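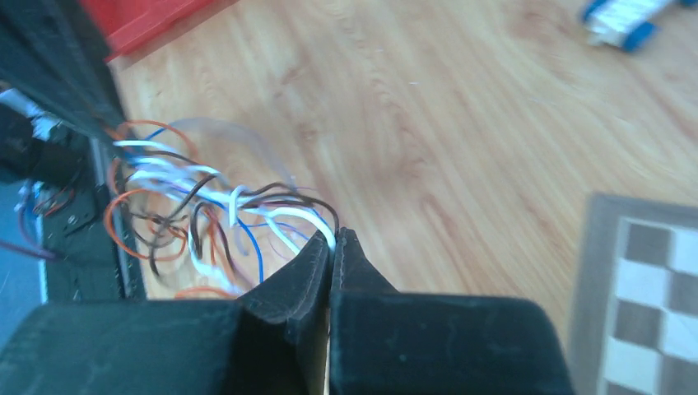
*A white wire in the closed tips of the gripper, with the rest of the bundle looping beside it.*

Ask the woman who runs the repair counter at Sudow whether a machine can do her job yet and she laughs, kindly enough, and puts the kettle on before she answers. "It can hold a wire," she says. "I was so pleased the first time I saw that, I really was! But then you want it to hold the right wire, and leave the blue one alone, and that's a whole other afternoon."

The shop took in 331 broken gadgets last year, and she would happily hand over the sorting, the sweeping and most of the unscrewing. Wiring is where she hesitates. "Wires don't stay put, you see. You move one and the whole lot moves (my grandmother's knitting was just the same)."

And at home, would she trust one with the dishes? She thinks about it for a good long while. "Plates, maybe. My good glasses, no. Come back in August and ask me again, and I'll tell you about the laundry."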